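Winar open-fronted storage bins, set of 6
Reviewed by Despina Roman
6th December

I bought these for sorting small parts and odds and ends, after years of using margarine tubs and the lids of shoe boxes. The set comes from Metton, who sell it in mixed colours or all in grey. I went for mixed. Mine arrived in a plain carton with a sheet of labels and no instructions, which was fine as there is nothing to put together.

The bins are plastic and feel stiff enough. I filled one with wood screws and carried it up from the cellar by the back edge, and it bent a little but held. The corners inside are slightly curved, so dust wipes out with a cloth. One of mine had a rough bit of moulding under the front lip, and I took it off with a nail file. The others were clean.
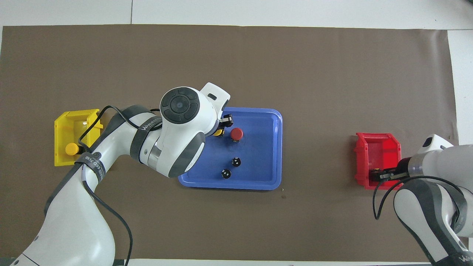

Colour turned out to matter more to me than size. With the grey bins I had at my last job, everything ended up in whichever one was closest. Now I keep to a simple rule: yellow bin on the left, red bin on the right, and a flat blue tray between them for whatever has not been sorted yet. The tray is not part of the set. Any tray with a raised rim will do, as small round things would otherwise be on the floor in a minute. I put brown paper down first on tiles – it saves the bins from sliding about.

The open front is the main reason to buy this type. You can reach in without lifting the bin or tipping it, and you can see what is inside from a chair. The drawback is that very small items creep towards the opening if the bin gets knocked. For beads or washers I would still use a jar with a lid.

They stack, but only when they are less than full. Three high is my limit. I tried four in August and the top one came down behind the bench.

I also looked at the Pawłowska bins, which are deeper and have a slot for a card label. They are better made, I think, but they only come in white. The stick-on labels with the Winar set are poor and two have already peeled off – I use masking tape and a marker instead.

Four out of five. I would buy the mixed set again and leave the labels in the carton.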